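About Clalach

Clalach is a small company that tests household goods and writes down what happened. We do not sell the goods, and we do not take a cut when you buy them. If that sounds like the sort of thing every review site says on its about page, we agree, and you should read the rest of this one with the same suspicion.

We began in 2000 as a printed newsletter called Prulari, stapled in a back bedroom and posted to 192 subscribers. Most of them had been let down by a kettle. The newsletter had one rule, which was that anything printed on a box had to be treated as a claim until it had been checked. "Unbreakable" was a claim. So was "family size". We still work that way, though the newsletter became a website and the name changed after a dispute with a printer that is too dull to go into.

What we test

Kitchen and table things, mainly. Plates, beakers, storage tubs, washing-up brushes, tea towels, the odd tin opener. We leave out anything that needs an app. Readers have asked us to cover mattresses and we have said no every time, having seen what mattress money does to people who write about mattresses.
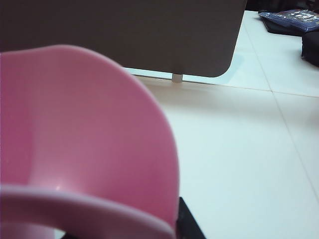
Pink plastic, pale rim.

Everything we test is bought in an ordinary shop at the ordinary price. Makers do write to us offering samples, and some are very friendly about it. We send a short reply and keep the letter. Last February we published a list of every offer we had turned down, and two firms asked to be taken off it. They are still on it.

What we don't believe in

We don't give stars. A star rating squashes a drawer full of notes into something that fits on a shelf label, and shelf labels are where we came in. We don't give awards either, mostly for the reason that winners tend to be asked to pay for the badge. "Dishwasher safe" gets a page of its own on this site, and it is not a kind page. As for "eco", we have asked 278 makers what they mean by it. A few sent a proper answer. Several sent a leaflet with a leaf on it.

Who pays

Readers do, by yearly subscription. We also get a small grant from the Urbonaitė Fund, which backs plain writing on dull subjects and has no say in what we publish. We rent our rooms from Bisora, a property firm that makes nothing we would ever test. If that changes we will say so here.

Are we any good?

Hard to judge from the inside. There are 4 of us, we are slow, and we have been wrong. Our first report on lidded tubs was badly muddled and we had to redo the whole thing. Corrections stay at the top of the report they belong to, with the old wording left in so you can see what we got wrong. If you think a report is unfair, write and tell us which line. Letters that only say "biased" go in a folder, and the folder is getting full.

Page last changed December 23, 2020.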